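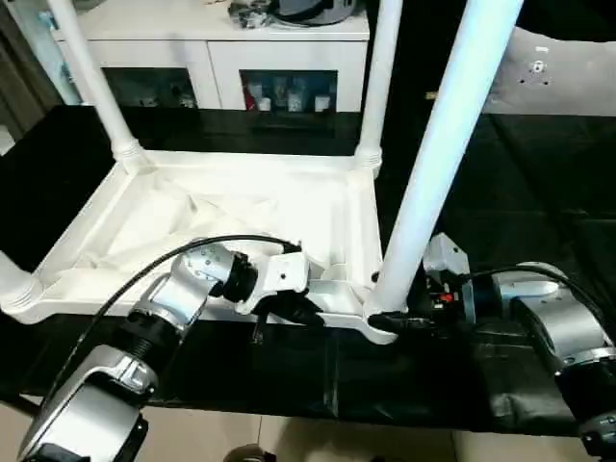 Flat-Pack Stool: Assembly, Fit and Redesign Notes
Project report, Household Products module
17 August 2021

Why we chose a stool

When our group was asked to pick one ordinary household object and study how it goes together, we spent far too long on grand ideas (a folding ironing board was in the lead for most of an afternoon) before settling on a small white plastic stool. It is the sort of thing you might find in any bathroom or hallway, and most of us had grown up with one somewhere in the house. The module is about objects that ordinary people have to put together at home, usually with the instructions held open under one elbow, and a stool with push-in legs seemed a very fair place to start.

We looked at 3 design questions that all came down to the joints. Does the leg go in straight? Does it stay in? And can a tired person on a kitchen floor tell when it is home? We named our improved version Jurkent, mainly so that we could stop saying "the new stool" in meetings.

Setting up the work

We always began with the seat turned over, underside up, on a table covered in black sheeting. The sheeting was a lucky choice. White plastic on a pale table is hard on the eyes after an hour, and on black you can follow every edge. It also saved the top of the seat from scratches, which matters a good deal if the person is going to be looking at it every morning.

Turned over like this, the seat is really a shallow tray with raised rims, and diagonal ribs run across it to stiffen it. We were all rather charmed by the ribs. From above you would never guess they were there, and yet they do so much of the work of spreading a sitter's weight out to the corners. We decided quite early that Jurkent would leave them alone.

The legs and their collars

Each leg meets the seat at a ribbed collar. Our first worry was the collar, and it stayed our worry right through to the end of June. A leg that goes in at even a small tilt will feel tight long before it is properly seated, and a person in a hurry will quite reasonably take tight to mean finished. Then the stool is turned over, somebody sits down, and it rocks.

The habit that helped us most was holding the seat and the leg at the same time. Steady the near rail of the seat, take the leg low down by the joint, and press in line with the leg. Gripping it high up feels more natural, and you get a nice long lever that way, but the lever is exactly the trouble - it bends the leg sideways and asks the collar to put up with it.

We also learned to fit legs at opposite corners first. With two neighbors in place the seat wants to tip as you lean on it, and you find yourself chasing it over the sheeting.

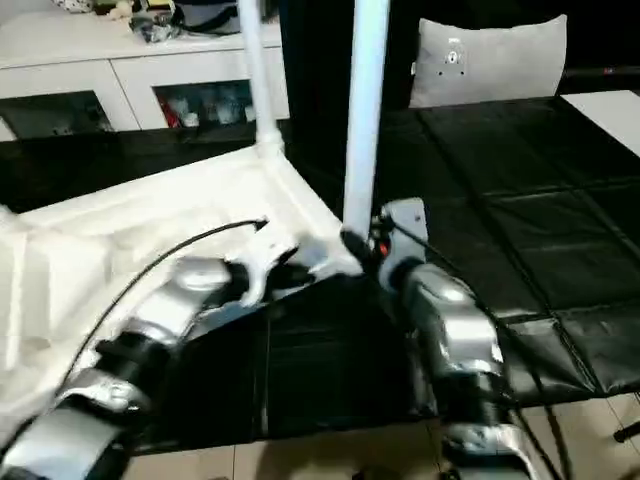

What we changed for Jurkent

Our redesign is modest, and we are happy with that. We gave the mouth of each collar a slightly wider lead-in, so that the leg finds its own way to the middle before any pushing starts. We added a raised line near the foot of the leg that should disappear into the collar once the leg is fully home. If you can still see the line, you keep pushing. We tried a version with a click as well, but it was so quiet that we argued over whether we had heard it.

The instruction sheet had as much attention as the plastic. Our draft for Ilard, the imaginary-customer brief we were set, ran to 400 words, and when we read it aloud in the Zutthorpe workshop we could feel ourselves drifting off by the second paragraph. The final one is 113 words with plain line drawings, and it puts "seat upside down" in large letters at the top.

What is left to do

We would like to look at taking the stool apart again, which we hardly touched. Students move house a lot, and a stool that packs flat a second time would be a kind thing to own. The Bastos method for recording grip positions, which we used in our notebooks, should carry over to that work without much fuss. We would also like to try the raised line in a color, perhaps a soft gray, as white on white is easy to miss in poor light.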